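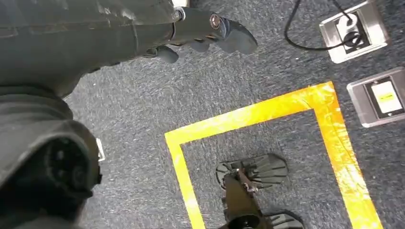 I have come to believe that the most neglected part of any motion planner is the bit where it says no. We put years into the clever part, the search and the smoothing and the lovely curves, and then when the planner can't find a path it hands back one word, "failed", and leaves some poor soul to work out what it was cross about. Think of how much is going on in a perfectly ordinary patch of office floor. A yellow tape rectangle means a great deal to the people who walk past it and nothing at all to an arm hanging over it, unless somebody has typed it in. A thin black cable looping out of a floor box is worse, because it doesn't even keep still from one day to the next. If the arm refuses to move over that carpet, I should like to know which of those things it is worried about, and I should like to know before lunch.
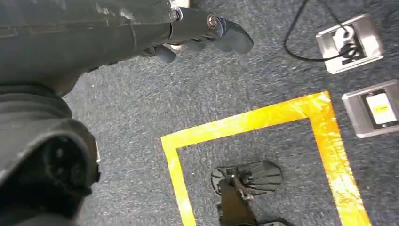

Obed Nyarko

I work on Carkar, a planning library with a small but very patient set of users, so I am as guilty as anyone. Last October my colleague Kaj Kvaran spent most of a morning on a refusal that came with 1480 lines of log. Every line was true, I'm sure, and he read a good many of them (he is a more conscientious man than I am), but the answer was that a box in the collision map had been saved in the wrong units. The planner knew perfectly well which box it kept bumping into. We had simply never thought to let it tell anybody.

So we changed it. When Carkar gives up now, it names the nearest obstacle, the joint that ran out of travel and the oldest piece of map it relied on. It costs us up to 200 milliseconds on a bad query, and I have had some fairly stern messages about that! I do understand. If you are replanning in a tight loop you won't want it, and there is a switch to turn it off. But most refusals I see happen while a person is standing there waiting, and a person will forgive a short pause far sooner than a silence.
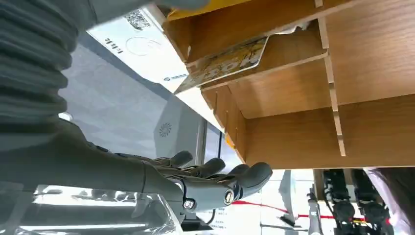 Fingers beneath the shelf unit, with a yellow card poking out of its slot.

Shelves are where I feel this most strongly. Thin boards and narrow slots are miserable for depth sensing, and the usual cure is to fatten every surface until the gaps close up altogether. The planner then says the slot can't be reached, and a newcomer quite reasonably goes off and tunes the planner, when it was the padding all along. Good tooling would say so in a plain sentence and show you the padding.

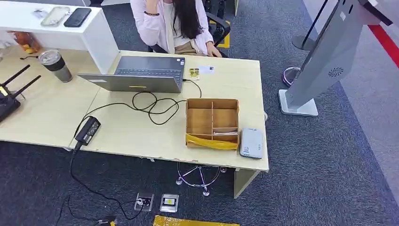

I know the other side of the argument, which is that explanations can mislead. The nearest obstacle is sometimes an innocent bystander, and we have two open bugs about exactly that. Even so, I would take a slightly wrong reason I can check over a bare error code, and I'd ask anyone writing a planner to spend their next spare afternoon on the wording of its refusals. Kaj has already rewritten ours twice and is, I gather, still not happy with the one about wrists.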